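Florêncio Godinho still laces his own gloves for sparring, which takes him a while and annoys his trainer. He turned professional in September after 322 amateur rounds, every one of them written down in a school exercise book, and he has won 4 from 4 since.

His next bout will be shown on Plorkel, the streaming service that picked up small-hall boxing when the local channels let it go. The promoter, Daranee Thongdee, has sold 2000 seats for it and says the undercard did most of the work.

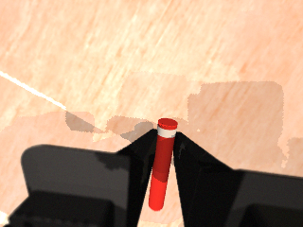
Image: Stareck

Godinho boxes at light-welter and has been told he could make lightweight. He doesn't want to. "I like my dinner," he says. Tamer Salameh, who has trained him from the age of eleven, would rather talk about the jab, which dropped too low in the last fight and let Aitana Figueroa's man, a southpaw, back into the third round.

They have spent the camp on that and little else. Three sessions a day, the last one in the dark, then home on the bus.

The fight is on Fri 24 March, over eight rounds. Doors open at six.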